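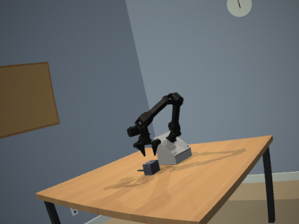 Pressemitteilung

Urrutia-Stiftung legt digitale Ausgabe geistlicher Tagestexte zur Passionszeit vor

18. Februar 2021. Die Urrutia-Stiftung für geistliche Literatur veröffentlicht eine digitale Ausgabe von Andachtstexten zur Fasten- und Passionszeit. Sie umfasst 40 Tagestexte mit Schriftlesung, Auslegung und Schlussgebet. Die Sonntage sind gemäß der liturgischen Zählung nicht einbezogen.

Grundlage ist eine Sammlung von 900 handschriftlichen Betrachtungen aus dem Nachlass des Seelsorgers Nicanor Bustos. Der Bestand wurde bis Dezember vollständig transkribiert und nach Perikopen erschlossen. Die Auswahl und die theologische Redaktion lagen bei Ankica Dumitrescu, die Übersetzung aus dem Spanischen besorgte Rommel Javier.

Den Schwerpunkt bilden die Leidensankündigungen und die Gethsemane-Überlieferung bei Markus. Hinzu kommen Auslegungen zu den Bußpsalmen. 36 Texte erscheinen erstmals in deutscher Sprache, die übrigen vier wurden anhand der Handschriften neu übersetzt.

»Eingriffe in den Wortlaut beschränken sich auf Orthografie und Zeichensetzung. Abweichende Lesarten stehen im Apparat«, erklärt Dumitrescu.

Die Ausgabe wird im Verlag Karunix als PDF und EPUB bereitgestellt. Gemeinden und Hauskreise können die Texte unter Angabe der Quelle für den nichtkommerziellen Gebrauch vervielfältigen. Ein Bibelstellenregister mit 61 Einträgen ist beigefügt. Eine Druckfassung ist derzeit nicht vorgesehen.

Pressekontakt:
Soledad Vergara
Urrutia-Stiftung, Referat Öffentlichkeitsarbeit
Abdruck honorarfrei, Belegexemplar erbeten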